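**Ticket 616: left arm faults out when reaching into the basket (bimanual cell 2)**

Status: open, workaround in place
Component: left arm, gripper controller, Mengal motion stack
Opened: 25 March 2025

**Symptom**

During the produce pick task the left arm stops with a gripper overcurrent fault as the fingers go over the basket rim. The right arm stays enabled and holds position. The operator console shows the fault on the left side only. Clearing it from the console works, but the fault returns on the next close command if the arm has not been backed off first.

First seen in run 154. It has happened on two later runs with the same start pose.

**What was checked**

- Gripper open/close in free air, full stroke, no load. No fault.
- Same test with the wrist rotated to the pick angle. No fault.
- Close on a loose piece of fruit on the table. No fault.
- Close on a piece inside the basket, approach from the left over the rim. Fault.
- Close on a piece inside the basket, approach from straight above, handle swung clear of the path by turning the basket. No fault.
- Connector at the left wrist reseated, strain relief checked. No change.
- Left and right gripper configs compared. Force limits are identical. The left one has the older Woltano contact filter, the right one does not.

**Log excerpt**

```
[L] traj segment 4 -> 5
[L] gripper cmd close
[L] contact detected, side load
[L] WARN current above limit, retry 1
[L] WARN current above limit, retry 2
[L] FAULT gripper overcurrent, arm hold
[R] state: enabled, holding
```

**Analysis so far**

The side load flag comes before the current warning every time. Current theory is that the gripper bears on the weave of the rim while closing, and the contact filter reads this as a grasp in progress and keeps pushing. Two retries are allowed by default, and the limit trips after the second. A wiring fault is not ruled out, but the free air tests make it less likely.

There is a second issue that should get its own ticket. After the fault, the left arm holds at the commanded pose and does not relax, so the fingers stay loaded against whatever they are touching. Do not reach into the basket to free them while the arm is enabled. Press the stop, wait for the brakes, then move the basket.

**Workaround**

1. Set left gripper retries to 0 in the cell config.
2. Use the top approach for anything inside the basket.
3. If the fault shows up anyway, stop the cell and jog the left arm up before clearing.

**Still to do**

- Repeat the rim approach with the contact filter removed from the left config.
- Swap the left and right gripper controllers and rerun.
- Ask Stivomia support whether side load can be reported as its own fault code.
- Check cable slack on the right arm at full reach while the cell is down.

Left gripper over the basket rim, right gripper open by the single fruit:

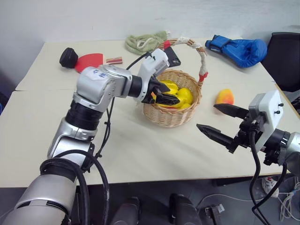 *Last changed: July, revision 2*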